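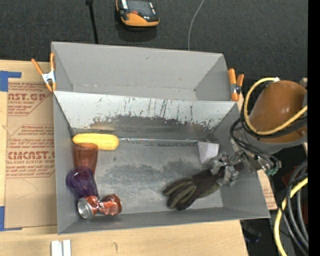 Unit 3: Collecting demonstrations on the bin station

Reading before lab: the Diltinach operator notes, sections on homing and on the hand controller.

There are two ways to show the arm a task. In kinesthetic teaching you hold the arm and move it through the motion yourself. In teleoperation you stand back and drive it from a controller. Kinesthetic teaching is quicker to learn, but your hands and sleeves end up in the camera view, and it is hard to work the fingers while pushing the wrist. We use teleoperation for all graded work.

Soft items such as the work glove are the hardest to show well. Come down over the cuff, close slowly, and pause before lifting. The pause matters — the learner needs samples where the fingers are closed and the arm is still.

A long tool lying across the bin, like the yellow-handled one, can block the approach to whatever is next to it. Choose one side to approach from and keep to it for the whole set.

Each pair records 30 demonstrations. Discard a take if the arm touches the divider or if you change your mind about the target halfway through. Do not trim takes afterward.

The clamps stay on the bin. If it shifts, stop and tell Darius Ramanauskas.

Upload to the Uker folder under your pair number. Questions on grading go to Ivars Zariņš.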